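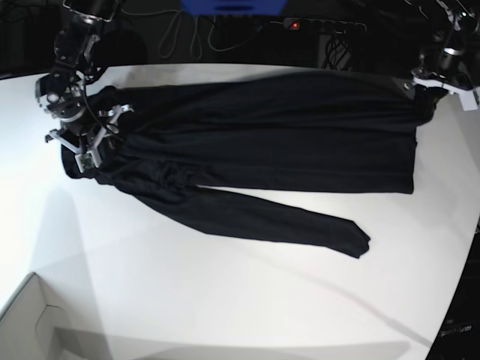
Folding long sleeves – the short version

Quick one this month, the coat drive ate my whole week.

Lots of you asked about long-sleeved tops after the last Lendby swap, mostly the black ones, which show every crease and every bit of lint in the building. So, folding notes. Same way we do it at the Flinbridge sorting tables, nothing fancy.

Clear the lint first. Wipe the table, then wipe it again. A white top is great for this, you can see what you missed.

Lay the top out flat, front side down. Pull the hem straight before you do anything else. Smooth from the middle out to the sides with a flat hand, don't tug at the neck. Necks stretch. We had a whole bin of stretched necks in February and they went for rags.

Sleeves next. One at a time please. Let it lie where it wants to, then bring it straight across the back and turn it down so the cuff points at the hem. Cuff flat, not scrunched up inside. If the sleeve is longer than the body, fold the cuff end back up on itself. Other sleeve the same, on top of the first.

Then sides in, a third each way. Then bottom up to the shoulders, once for thick sweatshirts, twice for thin stuff. Flip it over. Done.

Things that keep coming back to the table:

Sleeves balled up in the middle. Makes a lump, the pile leans, the pile falls over.

Tops folded inside out. Check the seams. Black on black is hard to tell under the back room lights so take it over to the window.

Zippers left open. Close them all the way, they snag the knits.

Size stickers on the fabric. Stick them on the paper band insted, the glue leaves a shiny spot on dark cotton and we can't get it out.

If something has a hole or a stain, don't fold it. Mending basket, left of the door.

Numbers for anyone who likes numbers – 400 tops came in for the last swap, 191 of them long sleeved. We have shelf space for 100 long sleeved at a time, so the rest stay in the Wurkine bins until there's room. Please don't start a new bin before the old one is full. I know the lids are a pain.

New shelf labels are up too. Dark colors on the bottom two shelves, lights above, kids' stuff on its own rack by the mirror. The Văn corner is moving to the other side of the room, so if you're looking for scarves and hats, that's where they went.

Still need: paper bands, lint rollers (the big ones, the small ones are gone in an hour), and a second clothes brush. Hangers we have plenty of, please no more hangers.

Folding starts at 6 pm as usual. Side entrance, the front one sticks again. Bring a mug if you want tea, the cups are all packed away untill the shelves are finished.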